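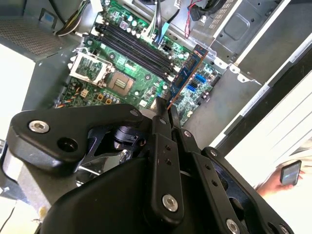
**How often do the finger bolts need to be checked?**

Every 500 cycles, or at the start of every shift if the cell is running boards with memory and cards. Use the short torque wrench from the drawer under the controller. Put a new line of paint marker across the head after you tighten it. If the old line is broken, write it in the log before you touch the bolt.

## Setup

**In which order do I switch on the Dradach cell?**

First the air, then the controller, then the gripper supply. Wait until the controller shows "ready" before you give power to the gripper. If you do it the other way around, the gripper does not find its zero position and you have to start again from the beginning.

**Do I have to home the gripper after every start?**

Yes. Homing takes 30 seconds and the fingers open fully during this time, so there must be no computer case under the arm. Move the arm to the park position first. We had one bent memory latch in December for exactly this reason.

**How do I set the height above the motherboard?**

With the gauge block, which is 5 mm thick. Put it flat on the board support of the empty training case, close the fingers, and lower the arm in slow mode until the fingertips touch the block. Save this as point 2 in the Welteo program. Please do not measure on a board with a processor in the socket.

**Can I use the same program for a different case?**

Only if the drive cage is on the same side. With some cases the cage is mirrored, and the arm will hit it on the way in. There is a second program for those, its name ends with "-M". If you are not sure, run the path in slow mode with one hand on the stop button.

## Daily care

**What may I use to clean the fingers?**

A dry cloth without lint is enough for most days. If there is thermal paste on the tips, use a little isopropyl alcohol on the cloth – never spray directly on the gripper, the liquid runs into the linkage and takes the grease out.

**Which grease is correct?**

The one from Cernent, in the small white tube. One drop on each joint, then open and close the gripper ten times and wipe away what comes out. More grease is not better, it collects dust and later it falls on the boards.

**The wrist camera picture is blurred. Is the camera broken?**

Usually it is only a dirty lens. Clean it with the lens paper, not with the cloth for the fingers. If the picture is still blurred, check if the camera bracket is loose. After any work on the bracket you must repeat the camera calibration, also when it looks the same as before.

## Faults and repair

**One finger closes slower than the other. What can I do?**

1. Stop the cell and switch off the gripper supply.
2. Move both fingers by hand and feel if one is stiff.
3. Look for a cable tie or a small screw between the links.
4. Grease the joints as described above and try again.

If it is still slow after this, the bearing in the link is probably worn and the gripper must go to Debnath for repair. Spare links are on the shelf, but the bearings we do not change ourselves.

**May I reach into the case while the arm is above it?**

Only in hold mode, with the gripper supply off. The pause button on the screen is not hold mode.

**Who do I ask if my question is not on this page?**

Nele Vogler looks after the cell. Please send her the fault number and the last lines of the log – a photo of the controller screen is also fine.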